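The Third Drawer

A story in four small parts 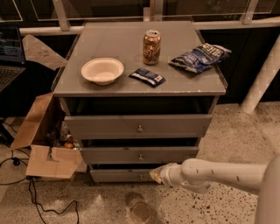

1. The Knob

The bottom drawer was the difficult one. The top drawer Lazăr could open since May, and the middle one since the week after, but for the bottom one the arm had to go down almost to the floor, and there the elbow made a small complaint, like an old man who is asked to pick up a coin.

"Again," said Catinca Ghiță. She was on her knees on the terrazzo and her knees had the pattern of it.

Rania Salem pressed the key. The white arm went down, waited, and moved toward the left side of the drawer. It closed on the air beside the knob.

"Three centimeters," said Rania.

"Yesterday it was also three centimeters."

"Then at least it is faithful."

They had the upper landing of the workshop for themselves after seven in the evening. Downstairs Mandla Kruger was cutting shelves, and each time his saw started, the lamp over the stairs became a little weaker. The nightstand belonged to Catinca's aunt, Domnica Bucur, who had lent it with the condition that it must return without scratches. She had repeated the condition by telephone.

2. What Was on Top

The chips were Rania's. The can was also hers, and it had already made one ring on the gray top, which Catinca had seen and had decided not to mention until the drawer was open. The paper bowl was empty. Catinca had eaten from it at five, standing, reading the numbers on the laptop, and now she could not remember what the food was.

"We could move all this," Rania said.

"No. In a real room there are things on the nightstand. My grandmother has on hers a clock, two pairs of glasses and a saint."

It was for the grandmother that they were building. Safta Chiriac was small and very straight, and since her operation she could not bend. Her medicines she kept in the bottom drawer. Everybody in the family had proposed to move them to the top drawer, and to everybody she had answered that in the top drawer were the letters, and the letters were there first.

So Catinca had bought an old Flosteo arm from a man in another city, and Rania had written the program, which she called Skimel for reasons she did not want to explain.

3. The Saw

At the twenty-second try the arm found the knob. It held it, and both women stopped breathing, and then downstairs the saw began. The lamp became weak and the arm let go.

Catinca went to the glass and put her head over the handrail.

"Mandla! How long will you still cut?"

"Nine more boards!"

"Can you wait a little?"

He could wait. He even came up the stairs, with dust in his eyebrows, and stood by the post with his hands behind his back, as people stand in a museum. He looked at the cardboard box, and at the cables, and at the arm.

"Why do you pull it from the left?" he asked.

"We don't pull it from the left," said Rania. "We pull it from the middle. It goes to the left by itself."

"Is the floor straight?"

They were both silent. Catinca took Mandla's level, which he had in his back pocket, and put it on the terrazzo beside the base of the robot. The bubble went slowly to one side and stayed there.

"Two months," said Rania. "Two months I am correcting the elbow."

4. The Letters

Mandla brought a thin piece of wood, and then a thinner one, and they put it under the base. Rania erased a line in the program and after it another line. She erased with much pleasure. Then she pressed the key.

Lazăr went down. The elbow complained as always. The gripper closed on the knob, and the bottom drawer came out, not fast, with the sound of wood which was not moved for years.

It was not empty. At the back was a paper folded in four, and Catinca knew the handwriting of her aunt from the shopping lists of her childhood. She opened it under the lamp. It was the receipt for the nightstand, and on the other side Domnica had written: Bought for Mother, who says it is ugly and does not want it.

"Does it have scratches?" asked Rania.

Catinca looked at the knob from very near.

"One," she said. "Close it, and let us see if it can do it again."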